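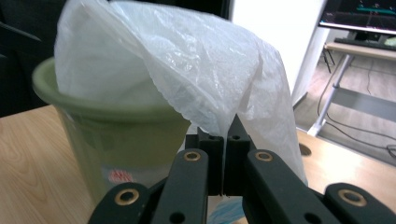
Bin liners keep slipping down inside a round bucket

Posted in Household > Kitchen waste, October 11, 2023

I use a small plastic bucket for food waste, kept on the worktop and emptied daily. The rim is 400 mm across the outside. The liners are sold as "small" and measure 490 mm wide laid flat. They go over the rim without stretching, but as soon as anything heavy goes in, one side drops and the waste ends up behind the bag. Is there a way of working out the right size before buying another roll?

Gemechu Kumsa

Your liner is too wide. A bag laid flat is half its circumference, so 490 mm flat gives 980 mm round the mouth. Measure round the outside of the rim with a tape; don't go by the diameter, as few buckets are truly round. Divide by two and buy the next size down from that figure, so the film has to stretch slightly.

Edit: misread your post. At 400 mm across, the rim is over 1,250 mm round, so yours should not go on at all. Check whether 400 is the tape reading halfway round. If it is, the rim is 800 mm round and the first paragraph stands.

Poreck

Tie a knot in one corner of the bag to take up the slack. Works on mine.

Sivell

Large elastic band under the rim. Also let the air out from beneath the liner before you fold the top over, or it will ride up.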